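## Putting the Nudico rug pad down

I've put down three of these now, and the second one took me a whole evening, so go slow on step 3.

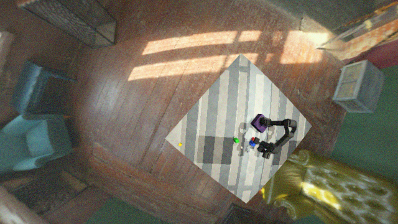
*Striped mat set diagonally on a reddish-brown wood floor.*

1. Sweep, then wipe the floor with a barely damp cloth. Let it dry all the way.
2. Unroll the pad with the grippy side down and leave it for 18 hours. Mine came out of the tube curled like a potato chip!
3. Trim it an inch shorter than the rug on every side. I use plain kitchen scissors – a box knife will mark the floor.
4. Roll the rug out from one end, smoothing as you go. If you're laying it at an angle, mark the corners with painter's tape first.

**Note:** The 300 size fits most living room rugs. For anything bigger, get two pads and butt them together, no overlap.

**Caution:** Don't use the pad on fresh floor finish. I'd give it until the smell is gone, then another week.

To clean the pad, see the washing section.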